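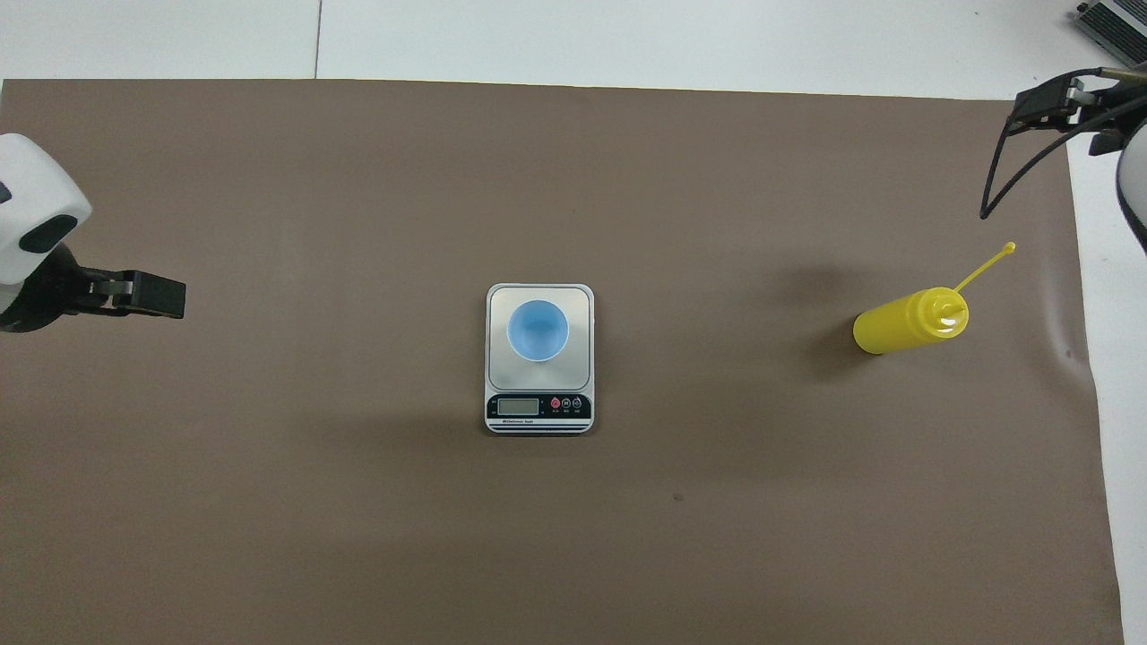
Scale, cup and squeeze bottle on the bench mat, with an arm on either side.

Budgeting for a two-arm dispensing bench - what am I leaving out?

Posted by Lacey Whiteley, Sun 4 January

I have to turn in an equipment request for a second bench and I would like it to be right the first time. The job is dispensing by weight. A cup goes on a kitchen scale, one arm handles the cup, the other handles a squeeze bottle, and we want a set amount of liquid in the cup at the end. We make sample cups of liquid colorant for a paint shop, so the amounts are small and there are a lot of them.

The first bench was put together from things we already had. For the second one I have to list everything. What I have so far:

- two arms with parallel grippers, quoted by Ternar
- table, two white top panels side by side
- brown mat
- digital kitchen scale, steel platform
- plastic cups
- squeeze bottles with the long thin nozzle

The arms are most of the money and that quote is settled. My trouble is with the rest. I have $758 left for everything on the table and I can't tell if that is generous or silly. The scale we use now is an ordinary kitchen one with buttons on the front and no data port. Somebody reads the number off the display and types it in. Should the second bench get a better scale, or should I spend the money on spare fingers for the grippers? Also, do I need to budget for the mat as something that wears out? Ours has a crease near the right edge.

Purchase has to be placed by April.

Lakshmi Nadar

Buy the better scale. I'll say why, then give you numbers from our bench, which does something close to this with glue.

A kitchen scale is fine for learning the motions. It is a poor fit once you want the arm to stop squeezing at a target weight. Most of them shut off by themselves after a few minutes, and then you need a person or an arm to press the button and wait for zero. Many only show whole grams. If your samples are small, one gram is a large part of the sample. Look for a scale with these on the spec sheet:

- reads to 0.1 g or finer
- a serial or USB port that sends the weight without anyone pressing a button
- auto-off that can be turned off
- runs from a wall adapter
- tare can be sent as a command

We paid $126 for ours, used, from a lab that was closing. New ones with a port cost more, so get a real quote before you fill in the line. Keep the kitchen scale as a backup for setup days.

On the fingers: ask Ternar if the flat ones are sold as a pair or if you have to buy the whole gripper. That changes the spares line a lot. Flat, boxy fingers will hold a round bottle, but it can turn in the grip when you squeeze. We glued thin rubber to ours and we replace it often. Put the rubber in the budget, it is cheap but people forget it and then there's no money code for it.

Think about how the bottle starts out too. If it lies on its side on the mat, the arm has to pick it up at whatever angle it ended up at. A simple upright holder screwed to the table takes care of that. We had ours made at Bretham for the price of the material. If you also want a fixed spot for the cup on the platform, a printed ring works, you just tare with the ring in place.

Mat: yes, treat it as a supply. Plan on 3 a year. A crease is only a problem if the scale sits on it. The scale feet need to be flat, and if your table top is two panels, keep the scale off the joint as well.

Abílio Pacheco

just get more cups. we went through 16 in one morning and had to stop. whatever number you have for cups double it

also bottles. the nozzles clog

Hajar Cherkaoui

I mostly agree with Lakshmi but would split the request differently. Where I work, anything that touches the liquid goes under supplies and anything bolted down goes under equipment, and the two have separate approvals. If yours works the same way, cups, bottles, nozzles, mats and finger rubber should not come out of the $758 at all. Ask before you write it up. That alone may pay for the scale.

Two things I don't see on your list. One is spill cleanup and some way to protect the scale. A clear cover over the display and buttons is enough, as long as it doesn't touch the platform. The other is a set of check weights. Without them you can't show anyone that the second bench gives the same result as the first.

I would buy one set of spare fingers and stop there - you can order more when you know which side wears faster. With two arms doing different jobs they will not wear the same.

Lacey Whiteley

Thank you both, and Abílio. I asked, and we do have a separate supplies line, so I am moving the cups, bottles and mats over to it. Waiting on Ternar about the fingers. I had not thought of check weights.

Related items

Quoting a used arm from Ouazzani: what paperwork to ask for
Squeeze bottle or syringe pump for small amounts?
Reading a scale over serial, Nirnberg controller
How many spare grippers for one shift?
Table height for two arms facing each other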